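Lists > Clamonitz Neighbors > Garden and Yard > Re: tomatoes dropping flowers
6 replies | 2 shares

From: Dwynwen Rowlands
Date: Jul 28, 2020
Subject: Re: tomatoes dropping flowers

Hi all,

On Sunday Ntuli wrote:

> My plants are huge and green and I have 2 tomatoes to show for it.
> The flowers open, they look fine, then the stem goes yellow at that
> little knuckle and they fall off. I water every evening. I fed them
> twice this month with the blue stuff. Is it a disease? Should I pull
> them and start beans?

Please don't pull them! I had this exact thing the summer we moved to the Clokelon side of town, and I was ready to rip out the whole bed (I had the fork in my hand). It's the heat. When the nights stay over 70 the flowers just give up, and we've had a long run of sticky nights now. The plants themselves are perfectly happy, which is why they look so good and do nothing.

So I'd stop feeding them for a while. All that nitrogen gives you leaves, and you have plenty of leaves. And I'd switch the watering to early morning, a good long soak every few days, then leave them be. Mine sulked until the middle of August that year and then went crazy, and I was still wrapping green ones in newspaper in November.

If you want to help them along, go out mid-morning and give the cages a little shake. Some people use an electric toothbrush on the stems, and I've tried it, and I felt silly, but I did get fruit on that row.

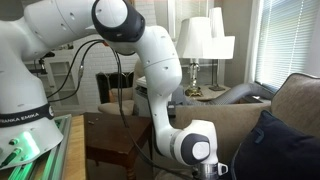

Living room, with the Franka Emika arm and its green light.

About varieties, somebody asked me off-list what I'm growing. Mostly cherries, because they set in weather the big ones won't. The big one I keep coming back to is Wirkisetti, an old pink kind I got at the seed swap. It's late and it cracks if you look at it wrong, but oh my goodness, on toast with mayonnaise! I have saved seed and will put some in envelopes for anybody who wants them, just write me. Last fall I sent out 266 seeds and I still have a jar of them, so don't be shy.

One more thing for Ntuli, check under the leaves for hornworms while you're out there shaking. If the tops look chewed, that's them. Go at dusk with a flashlight.

Does anyone have shade cloth they aren't using? I only need enough for the one bed, and I can come pick it up.

Dwynwen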